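Hostage Recovery Policy: Coding Government Statements on Detained Contractors
Final project report, Security Studies seminar

2. Data and method

The project asks whether governments speak differently about civilian contractors held abroad than about captured soldiers. The source was the Grube archive, which holds 3,148 press statements from foreign and defense ministries. A keyword search on "detained," "held" and "captured" reduced this to 200 statements covering 11 cases. Each statement was coded by two group members working separately. Where the codes differed, the passage was reread and settled by a third member.

Variables were the status of the captive (military, contractor, aid worker), whether the captive was named, whether a negotiation was mentioned, and the number of days since the last statement on the same case. Coding was done in Veken and exported as a flat table. Statements issued only in translation were kept but flagged.
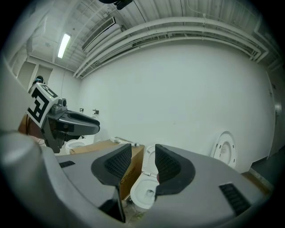

3. Results

Soldiers were named in the first statement more often than contractors. Contractors were usually described by employer or by home state, and in nine statements by neither. Gaps between statements were longer for contractors, and the gap grew after the first year. Anniversary dates produced a short statement in most cases – often a reuse of the previous text with one line changed.

Negotiation was rarely mentioned for any group. The Murnon case is an exception and was run separately, as it supplied a large share of the military statements. Removing it narrowed the difference in naming but left the difference in gaps in place.

4. Limits

The archive does not include spoken briefings. Families sometimes ask for silence, and the coding sheet has no field for this. Charts were drawn in Fluven, which drops empty months by default; this was corrected in Figure 2 but not in Figure 3.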